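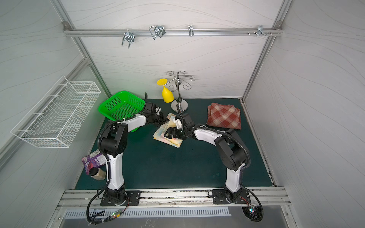

Tie-dye in pale yellow, pink and blue, with a green basket close by.

4 December 2020

I washed my clothes by hand for the first two years after I moved here. The building has machines in the basement, but they take only coins, and in my first months I never had the right coins. Then it became a habit, and a habit is cheap.

When I was a child my grandmother washed on the balcony in a stone sink with ridges on one side. I did not have a stone sink in my new apartment. I had a bathtub with a slow drain and a bucket from the previous tenant. I filled the tub, put in too much powder, and walked on the clothes with my bare feet like people walk on grapes. It is good exercise and the neighbors below can hear it. Duangjai Inthanon, who lived under me then, came up one evening to ask if I was dancing. I showed her the bathtub and she laughed so much that she had to sit on the edge of it.

She is the person who taught me how to do it correctly. Her first lesson was about powder. I used a full cup of Akska for every wash and after that I rinsed four or five times, and still my shirts dried stiff as cardboard. She told me one spoon is enough for a bucket. I did not believe her, but I tried one spoon, and the shirts were soft and my neck stopped itching. For months I had thought I was allergic to the city water.

The second lesson was about twisting. I always twisted everything as hard as I could, and my sweaters became long and thin. For wool, she puts the sweater flat on a towel, rolls up the towel, and kneels on it. Cotton you can twist, but she folds it first, so the seams do not pull.

About colors we did not agree. Duangjai washes all colors together in cold water and says modern dye does not run. This is maybe true for things from the store. It is not true for things dyed at home. In February my friend Rosalinda Castillo gave me a pillowcase she had dyed herself, a very strong red, and I washed it together with my white sheets. I slept on pink sheets until summer. Now I soak every hand-dyed thing alone, in cold water with nothing in it, and I change the water until it stays clear. With that pillowcase I changed it so many times that I read a whole magazine on the bathroom floor.

I also learned that pale dyes need more attention than strong ones when they dry. I left a light blue scarf in the window for one sunny week and I can still see the line where the curtain covered it. So scarves and T-shirts go inside out now, and they hang in the hallway where there is no sun and also not much air. In winter they need two days. My hallway smells of wet cotton from November until spring - I do not notice it anymore, but visitors do.

Last month the owner changed the machines in the basement. The new ones are from Griltby and you can pay with a card. I went down to look at them with my bucket under my arm, which was a little silly, and I read all the instructions on the wall. There is a program for wool and a program for "mixed dark". I put in my towels and my jeans, because these are the worst to do by hand, and I sat there on the bench for the whole time, watching the water.

The towels came out very clean and I will take them down there again. The sweaters and the scarves stay in the bathtub for now. I sent a message about it to Duangjai, who has moved to another city, and she answered with one question: how much powder did you use?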